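Gresside repair room to stay open through winter

GRESSIDE, Friday, October 9, 2026 - The shared repair and sorting room on the ground floor of the old Kowalczyk building will stay open through the winter, after the town and the building's owner agreed on a new lease this week.

The room had been set to close at the end of the month. Under the new terms it will keep its current space until April, with the rent unchanged and the heating paid for by the owner. The town will cover insurance and trash pickup.

Residents use the room to sort donated household goods, mend what can be mended and pack the rest for pickup. Most of what comes in is clothing, bed linens, kitchenware and small furniture. Electrical items have been turned away since the spring, when the outlets along the back wall failed an inspection. That rule stays in place for now. Lamps may be left without their cords.

The main change for people dropping things off is the schedule. The room had been open five days a week. Starting Monday it will open on 3 days, with a late evening on one of them. The hours are posted on the street door and at the library desk. Items left outside when the room is closed will be treated as dumping, and the town says it will issue fines.

Donors are also being asked to pack differently. Cloth goods should arrive clean and folded, in bags that can be closed. Dishes and glasses should be wrapped one at a time and boxed, with the box marked on the side and not on the lid. Boxes get stacked and the lids can't be read. Books are no longer accepted, apart from cookbooks and children's books in good shape.

Goods that pass sorting are sent on to Trestum, the secondhand store on the north side of town, or to the shelter in Rundimden. The shelter has asked for blankets, towels and saucepans with lids. It doesn't need mattresses or pillows. Trestum takes nearly everything else but has cut back on winter coats, and still has 31 unsold from last year.

Getting things between the three places has been a problem. The van that made the Rundimden run was sold over the summer, and goods sat in the hallway for weeks at a time. A shared truck will now make the trip every other week. It holds 30 standard boxes, and anything over that waits for the next run.

The lease also settles a dispute over the hallway itself. Other tenants had complained that bags and chairs were blocking the way to the rear stairs. Under the agreement nothing may be stored past the second door, and the worktables have been moved closer to the windows to make space for shelves. The shelves came from the school annex, which was clearing out a storeroom. Two of them still need new brackets.
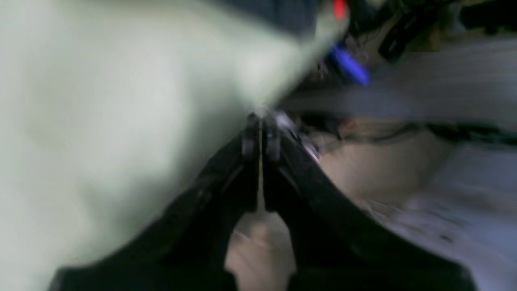

A longtime donor, writing to this page after the lease was announced, said the shorter week would be hard on people who work days and asked for the late evening to run until at least nine. The same letter said the packing rules were fair, but that they should have been printed on a card people could take home, and that the old sign on the door was still up as of yesterday with the wrong hours on it.

The town office said the sign would be replaced before Monday. It did not say whether the evening hours could be extended.

The new lease drew 11 written comments during the review period. Most dealt with parking. The two loading spaces in front of the building will be marked for drop-off only while the room is open, with a limit of fifteen minutes. At other times they return to regular street parking. Drivers with large items should use the side entrance, where there is a ramp. The ramp gate is locked, and the key has to be asked for inside.

Furniture still needs to be arranged ahead of time. Chairs, small tables and nightstands are accepted if they are sturdy and can be carried by one person. Sofas, wardrobes and bed frames are not. A list of haulers who take larger pieces is available at the library desk.

The town will look at the arrangement again in April, before the lease runs out. A longer agreement would depend on repairs to the back wall outlets and the roof over the side entrance, and no date has been set for either job.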